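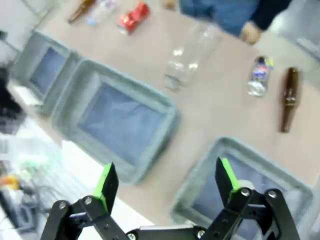
Green-padded gripper, jaws open over a tabletop

Is the Brarkex season pass worth it for Drudton away games?
Posted 6/12/24 by Idrisa Lukumay
Print | E-mail

They say every away game is covered. I've heard that before. Last October the Joldale game was audio only, and I'd paid $100. Has anyone read the fine print for the new season?

touchline_ted
I read it. "Every game" means every game the home club agrees to carry, and 6 clubs haven't signed. They also brag about 4,000 subscribers, which I'd like to see proof of. Pay by the month and cancel if they skip one.

Te Moana Fan
works fine for me

gretna338
Fine for which games? Joldale still isn't on the list I got from support. I'd wait for the schedule before giving them a cent. The radio call is free anyway, even if the guy never tells you the score.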